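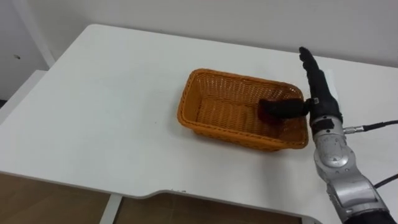 有业主先问，转售费到底按成交价收还是按当初的买入价收，她去年替母亲打听过，前后得到的答复不一样，这件事不讲清楚，后面的议题她都没法表态。另有业主接着说，他那一层有人已经挂牌，买方的律师来信问的也是同一个问题，信到现在还没有回。

主持人把这一问移到第三项，先宣布开会。以下按议程记录。

Prenddale 公寓业主会议纪要
8月7日
阅读时间：10分钟

地点：Prenddale 公寓底层活动室
出席：各层业主及业主代理人；管理公司 Drelton 派员列席；搬运设备租赁商 Hirex 派员列席第五项，该项结束后离席
缺席致歉：已提前书面告知的业主，见签到表附页
本纪要依惯例不列发言人姓名。

一、上次会议纪要

上次纪要已随会议通知寄出。有业主指出，其中写到屋面检修"业已完成"，与事实不符，当时完成的只是北侧檐沟的清理，屋面本身没有动。Drelton 同意这一说法。纪要该句改为"北侧檐沟已清理，屋面检修待定"，其余文字不改，予以通过。

另有业主要求，今后纪要寄出的时间要早一些。上次的纪要是和本次会议通知装在同一个信封里寄来的，中间隔了一整季，许多人已经记不得当时说过什么。主持人同意，纪要初稿应在会后先贴在门厅的布告板上，供大家核对，正式稿再寄。

二、上次会议遗留事项

（一）门厅照明。感应开关已更换，晚上进门不再需要在原地等灯亮。靠信箱那一侧仍偏暗，Drelton 将请电工看一下能否把灯位往外挪。

（二）Pennington 路一侧的边门。门轴已修，门能自己关上，但锁舌有时弹不出来。有业主说，近来几次发现门是虚掩的。Drelton 说锁体已经订货，到货后即换，换之前请进出的人回手拉一下。有业主问为什么订货要这样久，Drelton 答原型号停产，供应商推荐的替代型号尺寸不合，退过一次。

（三）租约副本。有几户反映手上的租约缺附图。Drelton 已从档案中找出原图，正在复印，届时放入各户信箱。需要经过核证的副本的业主，应自行向土地登记部门申请，Drelton 不代办。

（四）窗户。更换计划仍未定。Drelton 上次答应去问的两个问题，一是保养期是否还剩余，二是窗框颜色能否改变，目前只有第二个有了答复：按租约外观条款，颜色须全楼一致，要改就得一起改。第一个问题继续跟进。

三、转售手续及转售费

这是本次会议的主要议题，讨论时间最长。

（一）收费的依据

Drelton 先作说明。Prenddale 的租约分早期和后期两种文本。早期文本规定，转售时缴纳的费用按买入价计算；后期文本规定按成交价计算。两种文本都有效，以各户自己签的那一份为准。之前有人来问，接电话的同事没有先查租约，就按常见的一种作了答复，所以出现前后不一。Drelton 对此表示歉意，并承诺今后凡是涉及收费的询问，一律先查该户租约，再以书面答复，电话里不报数。

有业主问，能不能把早期文本统一改为后期文本，或者反过来。Drelton 答，修改租约须由有关各方签字，并要重新登记，律师费和登记费由谁负担也要先谈妥。主持人询问在场业主有没有意愿推进，意见不一。持早期文本的业主大多不愿意改。有业主说，买的时候就是冲着这一条买的，没有理由中途换掉。持后期文本的业主中，有人认为不公平，有人认为当初价格里已经考虑过这一点。此事不作表决，会上只记录意见。

有业主问，继承算不算转售。Drelton 答，由遗嘱或法定继承取得的，不算转售，不收这笔费用；继承人日后再卖，则照收。该业主追问，继承之后如果由继承人自己入住，是否要重新审查入住资格。Drelton 答要审，租约上的年龄条款对所有入住者一样适用，不合条件的继承人可以持有，可以出售，也可以在取得同意后出租给合条件的人，但不能自己住进来。

有业主说，这一点许多子女不知道，等到办后事的时候才发现，非常被动。建议 Drelton 写一页简单的说明，让各户自己交给家里人看。Drelton 同意起草，初稿给主持人过目后再印。

（二）通知期

现行做法是，业主决定出售后，应提前60天书面通知 Drelton，期满后方可签约。有业主认为太长。她说，现在找到一个愿意买的人不容易，人家问完房子就想定下来，听说还要等，转身就去看别处。另有业主认为这段时间有必要，查账、备资料、安排验房都要花工夫，真正耽误事情的是资料迟迟出不来，与通知期长短关系不大。

Drelton 说，租约写的是"合理时间"，60天是内部规定，可以商量。如果业主在挂牌的时候就发出通知，通知期和找买家的时间是重叠的，多数情况下不会拖延签约。很多人是等有了买家才来通知，这才觉得时间长。

经讨论，同意采用以下做法：

业主在委托中介之日即可发出书面通知，通知期自 Drelton 收到之日起算。通知可以撤回，撤回不收费。撤回后再次出售的，重新起算。Drelton 收到通知后应书面确认，写明收到日期和期满日期，业主可将确认函直接交给中介或律师。

有业主问电子邮件算不算书面。Drelton 答算，但要发到指定信箱，发给个别职员的不算。指定信箱的地址将贴在门厅。

（三）资料包

有业主说，买方律师要的资料年年都差不多，每次却都像头一回办一样，从头找起，还要另外收一笔资料费。要求 Drelton 备好一份通用的资料包，各户出售时只补充自己那一户的部分。

Drelton 说可以做，并说明资料包应当包括下列内容：房屋保险单及凭证；最近的公共费用账目；当年预算；储备金余额及用途；消防风险评估报告；电梯检验记录；住户守则；正在进行或计划中的大修说明。各户需要另补的有：租约副本；缴费记录；有无欠款证明；户内改动的批准文件。

讨论中对"户内改动的批准文件"谈得较多。有业主承认，家里把浴缸改成了淋浴间，当时没有申请，不知道要申请。另有业主说他家也是一样。Drelton 答，把浴缸换成淋浴，只要不动承重墙、不改公共立管，事后补批一般没有困难，但应在出售之前补，到了买方律师提出来再补，时间就很紧。主持人请有类似情况的业主会后自行与 Drelton 联系，会上不逐户登记。

有业主问地板算不算改动。Drelton 答，由地毯改为硬质地面的算，要有隔音垫层的证明。有业主说楼上改过以后脚步声明显变响，问能不能查。Drelton 请其书面提出，会后处理。

关于资料费，Drelton 同意，通用部分做成之后，资料费应当降低，降多少要等做完第一份，知道实际花多少工时才好定。业主要求在11月之前给出数字。Drelton 同意。

（四）出售期间的公共费用

有业主问，房子空着等卖的时候，公共费用能不能减免。Drelton 答不能，费用是按户摊的，与有没有人住无关，减了这一户，就要加在别的户上。有业主表示理解，但希望允许在成交时一次结清，不必按季缴付。有的业主一搬进护理院，手头马上就紧，钱都压在房子里。

对此意见分歧较大。有业主同意，说谁都可能走到这一步。有业主反对，说楼里的账要按时付，清洁、保险、电梯都不能等某一户卖掉才付款。Drelton 说，以往有过个别延期的先例，都是签了书面协议、从成交款中扣回的，没有发生过收不回来的情况，但如果同时有几户都延期，现金就会周转不开。

主持人提议，同一时间准许延期的以2户为限，按申请先后，每户都须签书面协议，并由律师承诺从成交款中扣付。超过的，等前面的结清后再轮候。举手表决，多数赞成，通过。有业主要求在纪要上写明他反对，理由是先来先得不看实际困难，照记。

（五）中介与看房

有业主反映，中介带人看房时把大门用东西顶开，人走了也没有关。也有中介不按门铃，直接跟在住户后面进来。一致认为应当订出看房的规矩。议定：看房须有业主本人、家属或中介全程陪同；不得顶住任何门；看房的人不得自行使用公共房间；挂牌的业主应把这几条转告中介。出售牌只准立在 Pennington 路一侧指定的位置，成交后由中介拆走。

有业主问能不能在门厅放售房的介绍单。Drelton 说没有条款禁止，但布告板地方有限。决定在布告板右下方留出一格，谁家要卖谁家可以贴一张，卖掉后自行取下。

四、公共费用与储备金

Drelton 报告，本年度到目前为止，支出大体在预算之内，超出的是管道维修一项，原因是地下一段排水管两度堵塞，第二次动用了摄像检查。检查结果是管内有树根侵入，已清除，建议在下一年度预算中列入定期疏通。

有业主问是哪一棵树。Drelton 答是靠停车场围墙的那一棵，不在本楼范围之内，已去信给邻地业主，未获答复。有业主建议请树艺师看一下，别到时候又推说不是那一棵。Drelton 会先询价。

储备金方面，有业主认为存得太少，窗户一换就见底。有业主认为存得太多，他自己用不到那一天，钱却要他出。主持人说这是每年都要谈的老问题。Drelton 说明，储备金的多少直接影响转售，买方律师一看储备金不足，要么压价，要么要求卖方留一笔钱作担保，所以对近期打算出售的人来说，存得足也有好处。有业主说，这种说法以前没有听过，如果属实，应当写进资料包的说明里。

对储备金的额度不作决定，待窗户的报价出来后再议。

有业主询问保险的自负额，称去年漏水的时候，楼下那户垫了不少钱。Drelton 答，自负额由保险公司定，公共管道引起的，自负额从公共费用出；户内设备引起的，由该户负担。业主要求写成书面，并附在缴费单后面。Drelton 同意。

五、搬家安排（Hirex 列席）

近来搬进搬出的人家增多，电梯轿厢内壁被刮花，走廊转角的墙纸也有破损。Drelton 建议由 Hirex 提供护板、转角护套和手推平板车，搬家的人家向其租用，用毕归还。Hirex 派员到会说明。

Hirex 说明的要点：护板是按本楼电梯的尺寸裁好的，挂在轿厢上沿，不用钉子；护套用于走廊转角和门框；平板车为橡胶轮，不伤地面。设备存放在本楼底层的小储藏间，使用前到 Drelton 登记领钥匙。每次使用后由 Hirex 派人查看，有损坏的再行通知。

有业主问，年纪大的人自己挂得动护板吗。Hirex 答，护板由搬运公司的人挂，或者由 Hirex 上门来挂，后者另收费。有业主问，只搬一个柜子也要租吗。经讨论，认为零星搬动不必强求，凡是整户搬进搬出，或者有大件家具需要平放进电梯的，应当使用护板。

关于押金。有业主主张收，说不收就没有人当回事。有业主反对，说搬家那几天钱的事已经够多了。最后同意不收押金，损坏照价赔偿，Drelton 在领钥匙时请搬家人家签一张单子，注明设备领出时的状况。

关于时间。搬家时段定为上午10点以后，避开早上护理人员集中上门的时候。傍晚以后不得使用电梯运送家具。有业主问，如果跨地区搬来，车半夜才到怎么办。Drelton 说那只能等到次日上午卸车，应当由搬家人家事先和搬运公司讲好。

关于停车。搬运车停在 Pennington 路一侧的装卸位，不得停在正门口，正门口要留给救护车。装卸位目前常被私家车占用。有业主说，占的往往就是本楼访客的车。Drelton 将在装卸位前补画标线，并在门厅贴出搬家日期，提前请大家把车挪开。

有业主提出，从大房子搬来的人往往带的东西太多，家具进得了电梯，进不了房门，结果就放在走廊里，一放就是好些天，既挡路，也不合消防规定。她希望新住户在搬来之前就能拿到房间的净尺寸，连同门洞宽度和走廊转弯处的宽度。Drelton 说有户型图，但图上没有门洞净宽，可以派人去量。大家认为这件事花钱不多，用处不小，请尽快办。量好的尺寸放进资料包，卖方可以直接给买方。

另有业主补充，走廊里的东西不能只怪新住户，有些鞋架和伞架已经放了很久。主持人重申，走廊及楼梯间一律不得放置私人物品，Drelton 将先贴通知，过后再巡查，通知之后仍不搬走的，代为收存。有业主要求门口的地垫例外。Drelton 答，平的、不卷边的地垫不管。

Hirex 派员至此离席。
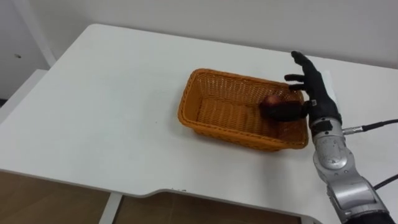
六、客房与公共房间的物品清册

底层客房和活动室的物品一直没有像样的清册，这次因为有人要借客房给来看房的亲属住，才发现原来那张表还是开楼时做的，上面一半的东西已经不在了，现有的一半又不在上面。Drelton 提出重新清点。讨论中首先碰到的问题是要写得多细。有业主认为每样东西都要写明颜色、形状、新旧，否则日后说不清；有业主认为那样写永远写不完。最后同意，物品按名称、形状、颜色各写一项即可，容器只写容器，里面盛的吃食不写，譬如白色桌面上一只橙色的长方形编织篮，里头有个深红色的小苹果，册子上就写"编织篮，长方形，橙色"，苹果不入册。书籍不逐本登记，只写"书架及书"。电器须写型号，并注明最近一次安全检测的日期。

有业主问，住户捐给公共房间的东西算谁的。以往没有规矩，搬走的人家有时把沙发、台灯留下，过了一阵，子女又来要回去。议定：今后捐赠物品须填一张简单的单子，签字后即归全楼所有，不再退还；不愿签的，请自行处理，不要留在公共房间。在此以前留下的物品，以贴出通知后无人认领者为准，归全楼所有。

关于捐赠的标准，Drelton 提醒，软垫家具必须带有防火标签，没有标签的不能收，不论新旧。有业主说活动室靠窗的扶手椅恐怕就没有标签。Drelton 会去查，没有的须搬走。有业主表示惋惜，说那是楼里最好坐的一把椅子。

关于客房的使用。现行规定是住户的亲友可以预订，连住不得超过一周。有业主问，已经挂牌的住户，其买方能不能在签约前来试住。赞成的说，试住过的人更放心，也更清楚这里是什么样的地方。反对的说，客房本来就紧，节假日订不到，再给外面的人用，住户自己的儿女来了反而没有地方睡。

Drelton 说，从保险的角度看，买方作为业主的客人入住没有问题，但要由业主签名负责。经过讨论，同意试行，每次以2晚为限，只在没有住户预订时开放，收费与亲友相同，节假日不开放。试行到下次会议，再看要不要继续。

有业主要求把客房的床垫换掉，说自己的儿子睡过一次，第二天腰直不起来。Drelton 答应去看。另有业主说窗帘不遮光。一并记录。

客房的钥匙目前有几把在外面，不清楚在谁手上。决定更换锁芯，新钥匙由 Drelton 统一保管，预订者凭单领取，退房当日交回。

七、储藏间

各层储藏间的格位是随房出售还是另行分配，也是买方律师常问的问题。Drelton 查阅后说，租约上没有写格位，格位是管理上的安排，不随房转让。卖方不能在售房广告上写"附储藏格"。有业主对此很意外，说她买的时候中介就是这样说的。Drelton 说，中介怎样说他们无法控制，但现在的使用人可以继续使用，出售后格位收回，按轮候名单分给下一户。

有业主认为，这样做对卖方不利，等于少卖一样东西。有业主则说，轮候的人里有的已经等了很久，新来的人不应当排在前面。主持人认为双方都有道理，但租约如此，没有商量的余地。决定把轮候名单的规则写清楚，贴在布告板上；名单本身不公开，各户可以向 Drelton 询问自己的位次。

电动代步车的充电位不在此列，另议。有业主说代步车不能总是另议，走廊里已经有人拉线充电。Drelton 说拉线充电必须停止，这是消防报告里明确写着的。可以考虑的地方是自行车棚，那里有顶，离电源也近，需要加插座和加宽入口。请 Drelton 报价，下次会议作为单独议题。

八、其他事项

（一）有业主反映信箱里广告太多，尤其是收购房屋的传单，上面写着"现金收购、立即成交"。有住户独居，照着上面的号码打过去，对方接连几天来电。主持人提醒大家，收到这类传单不必理会，更不要在电话里报门牌和房间号；真打算出售的，应先请持牌的测量师估价，再请律师看合同。Drelton 将在大门加贴"谢绝传单"的牌子。

（二）有业主问，能否请律师来讲一次租约年限的问题，有几户剩下的年数虽然还长，但听说少到一定程度就不好贷款。Drelton 说可以联系，费用要看是否愿意免费来。有业主说免费来的多半是想招揽生意。主持人说，只要讲清楚不得在会上兜售，可以请。

（三）花园长凳有一条木板松动，请修。

（四）洗衣房的烘干机计时不准，投同样的钱，有时候衣服拿出来还是湿的。Drelton 会通知供应商。

（五）有业主建议，新住户搬来后，由同层的邻居带着走一遍，认一认电表、总水阀和垃圾房。大家没有异议，各层自行安排。

九、待办事项

Drelton：
书面答复首位提问业主及来信的买方律师，注明各自适用的租约文本。
起草继承与转售的单页说明。
张贴接收出售通知的指定信箱地址。
编制通用资料包，11月前报出新的资料费。
拟定延期缴费的书面协议格式。
测量各户型门洞及走廊转弯处净宽。
书面说明保险自负额的负担办法。
补画装卸位标线，更换边门锁体。
重做客房及活动室物品清册，检查软垫家具防火标签。
更换客房锁芯，查看床垫及窗帘。
就自行车棚充电位报价，就邻地树木询价。
继续查询窗户保养期。

Hirex：
将护板、护套及平板车送至底层储藏间，附使用说明，字要印大一些。

主持人：
审阅单页说明初稿，与 Drelton 商定租约讲座的人选和时间。

各业主：
户内有未经批准的改动者，自行与 Drelton 联系补批。
清走走廊及楼梯间的私人物品。

十、下次会议

定于11月举行，地点仍在底层活动室，日期另行通知。需要提出议题的业主，请在通知贴出后以书面交到 Drelton 的信箱，当场临时提出的只在时间许可时讨论。

对本纪要初稿有意见者，请写在布告板旁的登记簿上，注明条目，不要直接在贴出的稿子上涂改。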